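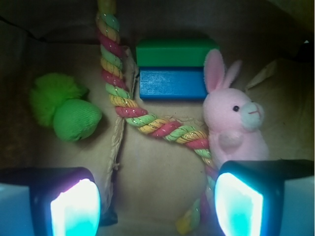
**Re: Storing soft toys in the loft?**

**tansy_row:** Cardboard is fine for a winter, but I wouldn't leave plush in it for years. It takes up damp and then the toys smell of it.

**pegbag:** How long is years? I started this thread because I've got to clear the small bedroom by April and there's a pink rabbit and a good few others to go somewhere. I've kept the box the Plulari blankets came in, and the loft is the only space left.

**tansy_row:** Ours were up there through three winters. The boxes had gone soft at the bottom by then. We moved everything into lidded plastic tubs and haven't had any trouble.

**moss_and_twine:** I'd disagree about tubs. If there's any moisture in the toys when the lid goes on, it stays in. I lost a knitted elephant that way. Cardboard at least lets some air through. Line it with an old cotton pillowcase and keep it off the boards.

**tansy_row:** Then dry them properly first. Two full days indoors after washing, not one afternoon on the radiator.

**pegbag:** Can the rabbit go in the machine? The label has been cut off. It has bead eyes and a stitched mouth, and I don't know what the stuffing is.

**Halfpint9:** Bead eyes I'd do by hand. If you must use the machine, put it in a pillowcase with the end tied, cool wash, lowest spin you've got. Ours came out all right at 30 but the fur went a bit flat. A soft toothbrush brought it back – brush it while it's still slightly damp.

**moss_and_twine:** Don't go to 40 with pink. It might be fine, but you can't undo it.

**Halfpint9:** Agreed. And stand rabbits up in the box if there's the height for it. If you lay them flat under heavier toys the ears get a crease across them and it never quite goes.

**corner_cupboard:** Is anyone else's loft full of mice? We had a nest in a box of teddies. Cardboard is no barrier at all. I'm with tansy_row on the tubs.

**moss_and_twine:** No mice here, so I can't argue with that. In a house with mice I'd use a tub as well.

**pegbag:** We had mice two years ago, none that I know of now. I looked at tubs this morning. Grevmont do a 40 litre one for nearly 15 pounds, which seems a lot for keeping toys that don't get played with.

**corner_cupboard:** The supermarket ones do the same job. Check that the lid clips on both sides.

**tansy_row:** Or keep fewer. We let each child pick a tubful and the rest went to the school fair.

**moss_and_twine:** I wouldn't make them choose. Mine still bring up a bear that went when they were small.

**pegbag:** I'll hand wash the rabbit tonight and get one tub. The box can do for the wooden bricks. Does anyone put lavender in, or does that mark the fur?

**Halfpint9:** Dried lavender in a little bag is fine. Don't put the oil anywhere near it.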